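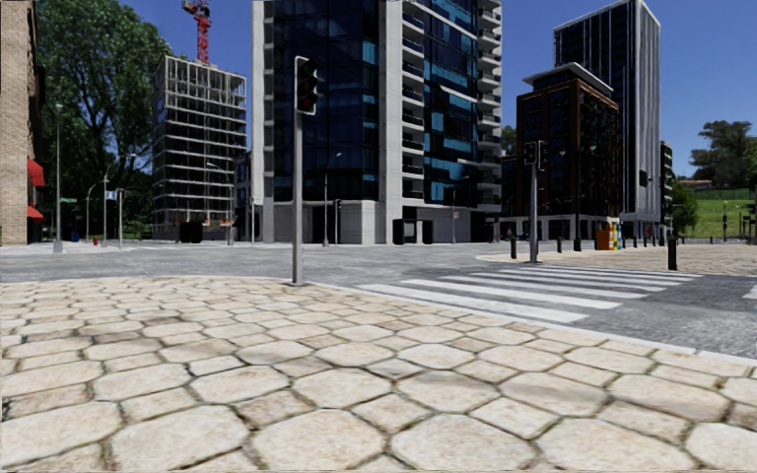 Most of what gets sold for cleaning stone floors and patios does very little, and I say that as someone who has a shelf of it. I have pale stone in the back hall and more of it outside the kitchen door, and over the years I have bought the sprays, the powders and one bottle of "stone milk" that smelled like a swimming pool. The stone was never really the problem. Look at rounded cobbles like these, pale cream with dark gray joints between them, and your eye goes to the stone, but on a floor like that the dirt goes to the joints. Any product that promises to "lift the surface" is selling you the easy half of the job.

What follows is what I still do after throwing out the rest. Your stone may be different. Try everything in a corner first.

## Sweep before you wet anything

I used to skip this. Grit plus water is mud, and mud goes straight into the joints and sets there. A stiff brush, dry, along the joints and then across them. Ten minutes will beat an hour of mopping.

A vacuum with the brush head works indoors. I don't trust the spinning bar on stone, whatever the box says.

## Vinegar, no

Every tips page on earth tells you to use vinegar. On limestone, marble or travertine it eats the finish and leaves dull spots you can't wash out, and lemon juice does the same. My neighbor Sarita Yadav told me she'd used it for years with no harm. Hers is granite, so fine, she may get away with it. I wouldn't.

Plain warm water with a small squirt of dish soap, then a rinse. Change the rinse water when it turns gray, which will be sooner than you'd like. If the floor dries streaky, you used too much soap.

## Baking soda paste for joints

This one half works. Mix it thick, push it into the joint with an old toothbrush, leave it 3 minutes, scrub, wipe, rinse well. It takes out kitchen grease. It does nothing for rust, and the before-and-after photos people post look to me like wet grout next to dry grout.

- Skip the part where you pour vinegar on top so it fizzes. The fizz is for show.
- Don't leave the paste overnight. It dries to a crust and you'll be picking it out with a skewer.
- Bleach lightens dark grout in patches. Ask me how I know.

## Sealers

The man at Rirport wanted to sell me a sealer "good for 300 washes." I asked who had done the washing. He didn't know.

Sealer does slow down an oil stain, I'll give it that. Put a few drops of water on the dry stone and wait. If they soak in and leave a dark spot, seal it. If they sit there in beads, keep your money. Wipe off the extra before it dries or you get a sticky film that holds dirt better than bare stone ever did.

## Judge it in the right light

I have scrubbed at "stains" that were nothing but shade. Outdoor stone beside a wall can look filthy in shadow and perfectly decent once the sun gets to it, so go back later in the day before you mix up anything.

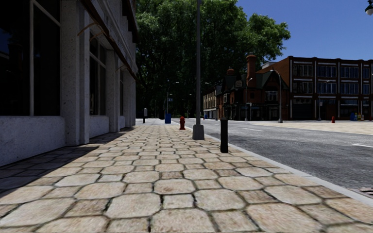 ## Pressure washers

Umesh Dixit lent me his and I took out a good length of sand from between the pavers in one pass. Low setting, wide fan tip, and keep it well back from the joints. Or use a bucket. If sand does come out, brush new sand in dry and sweep the tops clean before you wet it.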